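The Great Desk Reset, Part Two

03/02/2024

Print this post | E-mail to a friend

So I promised back in December that I'd finish writing up the desk situation, and then I very much did not do that. Sorry! Three people have asked, one of them my sister, so I guess there's demand.

Quick recap if you missed part one. I have one table in the back room, and for years it's been the place where everything lands. Mail, batteries, markers with no caps, caps with no markers, a whole shoebox of charging cables for phones I don't own anymore. I'd sit down to write a letter or sort the bills and end up working on my knees instead (on a cookie sheet, if you must know).

The first thing I did was empty it. All of it, onto the bed, so I couldn't go to sleep until I'd dealt with it. I recommend this and I also hated it. The shoebox went to the recycling drop-off, the mail went into one of those Corham folders with the elastic, and I kept 5 pens. Okay, six. The sixth one is a really nice green.

Then I spent way too long on the subject of desk mats. My old one was a thin floral thing that curled up at the corners and slid around every time I leaned on it. I wanted something big and dark that wouldn't show coffee, and I'd been looking at a leather one from Haditz that cost 95 dollars, which I could not make myself pay for a thing I was going to put my elbows on. I had it in my cart for weeks. I'd open the tab, look at it, close the tab.

Nazareno Fabbri from my old office (hi, Naz) told me to quit looking at leather and get a plain work mat, the kind people put under their hobby projects. He's right about most things and I wish he'd be a little quieter about it. A big slate gray square covers most of the right side and the middle of the table, and I've decided I love it against the pale top. The wall behind is that bumpy off-white I keep meaning to repaint, and even that looks better with something dark in front of it. The lettering across the middle took me a day to get used to, the lime green part especially, and now I'd miss it.

The left side is for paper. One sheet at a time, that's the rule, and whatever is on it has to be dealt with before the next one comes out. My water sits over there too, so I've got a drink within reach when I'm writing. I do end up using my paper as a coaster, I know, I know.
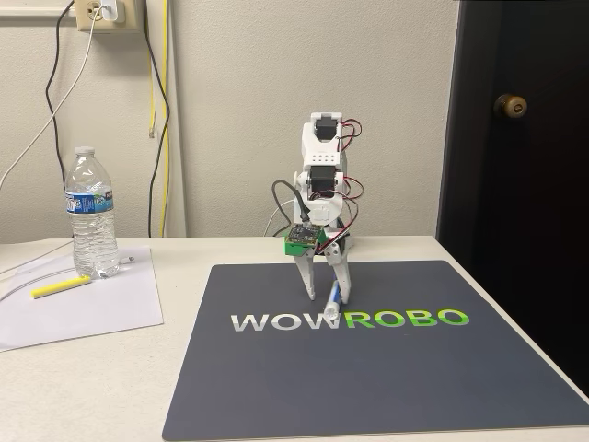 What I'd still like to fix

Lighting, mostly. I bought a clip lamp from Gebreyes that's supposed to be good for 1000 hours or something, and it's fine, but the clip is too chunky for the edge of my table and it leans. I've folded a bit of cardboard in there for now. If anybody has a lamp with a proper base that doesn't eat half the table, tell me in the comments.

The other thing is markers. I've gone back to keeping the blue-capped kind out, and I need a cup for them. I tried a Trallico pen tray, the long shallow one, and everything rolled to one end and stayed there. It's now holding screws in the garage, where it's doing great.

And the chair. I'm not ready to talk about the chair.

Total damage so far is over 50 dollars, counting the lamp and the folder - not counting the pizza I ordered the night my bed was covered in cables. Part three will be the shelf, if the shelf ever gets here.

Share this: 14 shares | 6 comments

Get new posts by e-mail. Enter your address to subscribe to the newsletter. You can unsubscribe at any time.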